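Quick one before work, coffee's getting cold. My car changed overnight again and I'm annoyed enough to write it down.

Went out to the driveway in Grernport at 6:40 in the morning, got in, backed out, lifted off the gas at the end of the street like I do every single day. And the car slowed down about twice as hard as it did the night before. Not dangerous, I guess. Nobody behind me. But my foot didn't know, and my neck sure didn't. There was a message on the screen, small gray text, "Driving experience improved." Tap to dismiss. So I tapped to dismiss, at a stop sign, like an idiot.

It's a Trimance. I like the car, mostly. Quiet, decent seats, goes up the hill by the reservoir without any drama. What I don't like is that I seem to be borrowing it.

My argument, for anybody who's in as much of a hurry as me: a car company should not be allowed to change how a car drives after it's sold without asking the person who drives it. Asking, meaning a real question with a yes and a no. And a way back if the yes was a mistake. I don't think that's radical. I think if you'd described the current setup to a car buyer a generation ago they'd have walked out of the showroom.

## What changed, as far as I can tell

Three updates since June. The first one moved the defroster. It used to be one touch on the bottom row, now it's inside the climate page, and the climate page opens on whatever tab you used last. Found that out in fog. The second did something to the lane keeping so it tugs earlier. The third is the braking thing.

I got notes for all of them, sort of. The notes for the first said "refreshed interface." The notes for the second said "enhancements and bug fixes." Which enhancments? Which bugs? Was there a bug in my steering? For how long? I'd have liked to know that. If my doctor sent me a card saying "improvements and fixes" I'd be on the phone all day.

Called the dealer. Nice guy on the service desk, didn't know there'd been an update. He looked it up and read me the same gray sentence I already had. Then he offered to book me in for a look, for a fee, so that someone could confirm the car was doing what the car was now supposed to do.

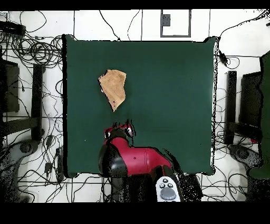 *Tan cloth on the green table, arm at the bottom.*

## The case for the other side

There is one, and I don't want to be the guy who pretends there isn't. Updates over the air fix things. Real things. A recall used to mean a letter you threw out by accident, then a phone call, then a morning in a waiting room with a TV you can't turn off. Plenty of people never went in at all. They drove the bad part, or the bad code, till the car died. If a fix for something dangerous can land in the car while it sits in the garage, good. Send it. Don't even ask me, just tell me afterwards in plain words.

My neighbor Veronika Wyss made this point to me over the fence and she made it better than that. She used to do quality work for a parts supplier, long time ago, and her view is that most drivers will say no to anything. Put up a yes and a no and people hit no, since no gets rid of the box. So you end up with a whole street of the same model all behaving a little differently, and some of them with known faults, and when two of them meet at an intersection good luck to the guy writing the report.

Fair. I thought about that one for a couple days. Where I landed is that she's talking about safety fixes and I'm talking about everything else that rides along in the same package. Split them up. It's software, they can split it. The defect fix goes in by itself with a description a normal person can read. The new braking feel and the moved buttons and the rearranged menus go in a separate box, and that box stays shut until I open it.

She said they'd just label everything safety. Yeah. They probably would. That's what regulators are for.

## Try getting it undone

So I tried to go back. I figured someone had a way.

There's a shop on the east side, Sjöberg, I've been taking cars there since my first one. Győző Dudás runs the electrical bay. He plugged in his Wondex reader, which is not a cheap toy, and let me look over his shoulder. It could see the tires. It could see the battery, the lights, the door modules. Ask it anything about the brake settings and it came back with a line saying authorization required. Try the version number for the drive software, same line.

He can't see which version I'm on. He can't see which one I was on before. He could buy access from the manufacturer for a day, and that gets him reading but no writing, and it would have gone on my bill, and he told me up front not to bother. He charged me for 20 minutes and I think he felt bad about it.

Think about what that means when something goes wrong for real. Somebody hits something. They say the car didn't respond the way it always did. Maybe they're wrong! People are wrong about this stuff constantly. They hit the wrong pedal, they misremember, the mind fills in whatever makes it the other guy's fault. I'd bet on the driver being wrong most of the time. But the only party that can look inside and say so is the party with the most to lose from the answer. Even if they're perfectly straight about it, who's going to believe them? An open record would help the company too. I don't get why they can't see it.

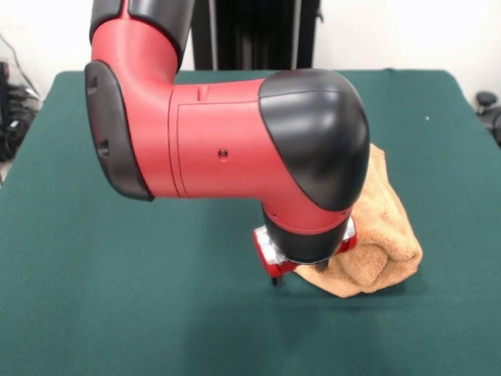
And it isn't just crashes. Trimance billed me $1566 last winter for a replacement camera module behind the windshield. Maybe the part was bad. Maybe the update the week before had broken the calibration and a reload would of fixed it for nothing. I asked. The answer was that the system had recommended replacement. The system. Győző couldn't check it, I couldn't check it, the guy at the dealer counter could only read what the screen told him. I paid. It was cold and I needed the car.

An old mechanical part you could at least hold. They'd hand you the worn pad in a box and you'd nod like you knew what you were looking at. Half of that was theater, sure. But a second shop could look at the same pad and say no, that's got another year in it. You can't take a software version across town for a second opinion.

## What I'd want

Short list, not complete, I've got to leave soon.

- Safety fixes separate from everything else, each with a description of what was wrong and what it could have done.
- Anything that changes pedal feel, steering, or where a control is: ask first, while parked, and let me say no for as long as I own the car.
- A way back to the previous version for that second kind. One step back is enough.
- A log in the car that I can read. Date, version, what changed. The last owner's too. If I'm buying used I want to know what I'm buying.
- Any licensed shop can read that same log without paying the manufacturer for the priviledge.

None of this needs new technology. My phone does half of it. The log must exist already, somewhere, or they couldn't run the thing. I'm asking for a copy.

The objection I hear most is security. Open it up and some kid changes your brakes from a parking lot. OK, but reading isn't writing. A log you can look at doesn't give anybody a way in, or if it does then it was built badly and I'd like that fixed too. The objection I hear second most is that normal people don't want to read a log. Right, they don't. I don't read the maintenance stamps in the glovebox either, until the day I want to sell the car or the day it does something weird. Then I want every page.

Third objection, from my own brother in law: if you don't like it buy an old car. I looked. Everyone else had the same idea, prices are silly. And I shouldn't have to. I don't mind a car with a computer in it. The stability control on this thing saved me on ice back in the winter, no question in my mind, and I'm grateful to whoever wrote it. I'd just like them to knock before they come in.

There's also the money side, which I'll keep short. Once a company can change the car from far away it can also take stuff out and rent it back to you. Seat heaters, the better headlights, a bit more power. I haven't been hit with that yet. But the same door is open, and the purchase agreement I signed has a paragraph that I now read as saying they can. Page 20, small type. I initialed it. You probably initialed yours. Go look, the word to search for is "functionality."

I wrote to Trimance after the braking update. Got an auto reply, then a real reply, and the real one thanked me for being part of the family and said driver feedback showed a strong preference for the new setting. No idea which drivers. I wasn't asked before or after. There's apparently a feedback menu, and it moved in the first update, and I still haven't found it.

I've gotten used to the braking, by the way. Took a week. Then I drove my wife's car to the store and nearly rolled through a crosswalk waiting for it to slow down by itself. Went at walking speed, no harm done, a woman with a stroller gave me a look I deserved.

Anyway, write to your state rep, mine has an online form and it took less time than finding the defroster. If you've got a Trimance and yours never got the braking update, leave a comment with the model year, I'd like to know if it's everyone or just the newer ones. Gotta go.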